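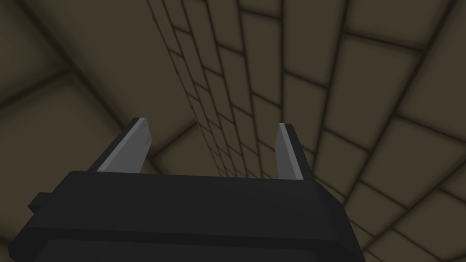

Notes for session 9 – how a small business sets a price

I promised I'd write this one up properly, as half of you were out with the flu and the other half were (rightly) distracted by the essay deadline. So, pricing!

We started with the easiest method, cost-plus. You add up what it costs to make the thing, you stick a bit on top, and off you go. My made-up café, Virág, spends $2 on a sandwich and wants to add 50 percent, so it charges $3. Lovely and simple. The trouble is that the $2 only covers bread and filling. Rent, wages and the broken dishwasher have to come from somewhere, and I'd like you to be able to say where.

Fixed costs stay put however much you sell. Variable costs go up with every sandwich. If you mix those two up in the exam I will be sad – please go back over the worksheet.

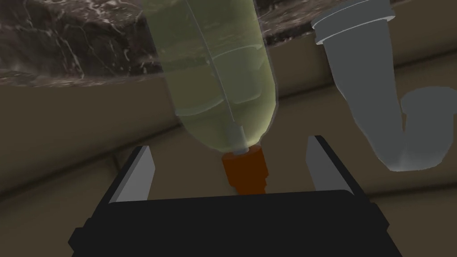
Then we got to what customers will pay, and this is where Jolán Szalai asked the best question of the day: why doesn't Virág just copy the place next door? Well, it can, and plenty of shops do! But Bresero (our café next door) may have cheaper rent, or a bigger oven, or an owner who's slowly going broke. You can't see any of that from the menu board.

**Before next time**

- Read chapter 16, but skip the box on airline tickets, we'll do that in May.
- Work out Virág's break-even point using the rent figure on the worksheet. Show your steps, even the ugly ones.
- Find one price in a local shop that puzzles you and bring it along. I've got a good one about umbrellas.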